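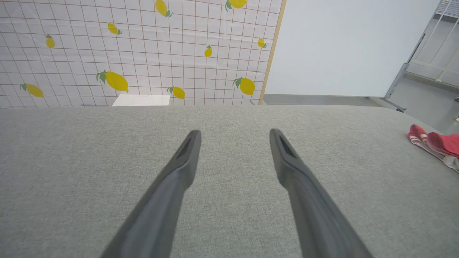
One member wrote to us in October that she had entered her bank details three times and still could not tell which account her pension payments would come from. The steps in this section have been rewritten with her letter in mind, and the order of the screens is now given in full.

Section 4: Setting up regular payments from your Neltuvau income account

Before you begin

You will need your member number, the details of a bank account held in your own name, and your tax file number. Regular payments can be set up only after your savings have been moved from the accumulation account to the income account. If the transfer is still in progress, the Payments menu will be greyed out.

4.1 Choosing the payment amount

1. Sign in to Flurka, the member portal, and select Income account.

2. Open Payments, then New payment plan.

3. Under Paid from, check that the income account is shown. If you hold more than one, choose the correct account from the list.

4. Enter the amount of each payment in whole dollars. Do not type a comma or a dollar sign; for $1,000, enter 1000.

5. Choose how often you wish to be paid: fortnightly, monthly, quarterly or yearly.

6. Select Check amount. The portal compares your plan with the minimum you must withdraw for the financial year. If the plan falls short, a message will appear and you will be asked to enter a higher figure.

Note: The minimum is worked out from your age and your balance. It is recalculated every year, and your payments may rise as a result. A letter will be sent to you when this happens.

4.2 Adding your bank account

1. Select Add bank account and enter the BSB and account number.

2. Enter the account name exactly as it appears on your bank statement. Joint accounts are accepted if you are one of the holders.

3. Select Send code. Enter the code sent to your mobile phone within 30 minutes.

4. Select Save. The account will be marked Pending until it has been checked, which takes 2 business days.

Caution: Do not close your old bank account while a new one is marked Pending. A payment sent to a closed account is returned to the fund and must be issued again by hand.

4.3 Choosing which investments are drawn on first

1. Open Drawdown order. The default setting takes each payment from all of your options in proportion to their value.

2. To change this, select Custom and place your options in the order you prefer. Members who hold both Rätsep Cash and Gilitent Balanced may, for instance, place the cash option first.

3. Select Confirm.

Note: When the first option runs out, payments continue from the next one on the list - you will not be asked again.

Caution: The portal does not give personal advice. A drawdown order that suits one member may not suit another, and you may wish to speak to a licensed adviser before changing the default.

4.4 Changing or stopping a plan

Changes must be saved before the cut-off shown beside the next payment date. A plan may be paused, but the yearly minimum must still be paid by the end of June. Lump sum withdrawals are covered in Section 5.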